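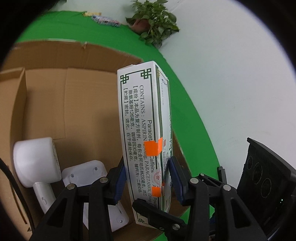
December 31, 2022

I promised my sister I would stop writing about the trash fee, and I did stop, for most of the fall. But the bill came, and I have been walking around the house muttering at it while I was supposed to be making soup, so I'm going to write one more post and then leave it alone until March.

For anyone who doesn't live in Drudo (hello to both of you!), the city used to pay for garbage pickup out of the property tax. Starting with the new year it will be a separate charge of $125 per household, the same for every address, and the property tax stays where it was. Mayor Donati told us at the budget meeting that this was a fee and that she had kept her word on taxes. I like Ada Donati. I voted for her, I had her sign in my yard, and I would probably have her over for dinner if she weren't so busy. But if I have to pay it, and it goes to city hall, and they can put a lien on my house if I don't, then I am going to call it a tax and she will have to forgive me.

What bothers me more than the word is the flat amount. A retired couple on Vakulenko Street who put out one little bag pays the same as the big places up on the ridge with the three-car garages. Under the old way, the bigger house paid more. My neighbor Yevhen Nazarenko thinks I'm being soft about this - his view is that a bag is a bag and a truck costs what it costs - and we went around and around on it over the fence until his coffee got cold. He did agree there ought to be some kind of break for people on fixed incomes, so I am counting that as a win. 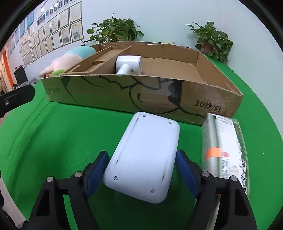

White plastic casing, underside, with its four screws

To be fair to the council, two of them did try. Judite Meireles offered an amendment that would have cut the fee in half for anyone who already gets the senior discount on water. It lost 5 to 2, and the five who voted no said they would be glad to look at it again once they have some numbers from the first quarter. Well, I plan to be sitting there in March when those numbers come in, probably in the second row with my knitting, and I hope a few of you will come and sit with me.

If you'd like to write before then, a short letter in your own words is better than a form one. Oleksandra at the clerk's office tells me they do get read, and she was very patient with me about where to send mine. Okay, the soup needs me. Happy New Year, everybody!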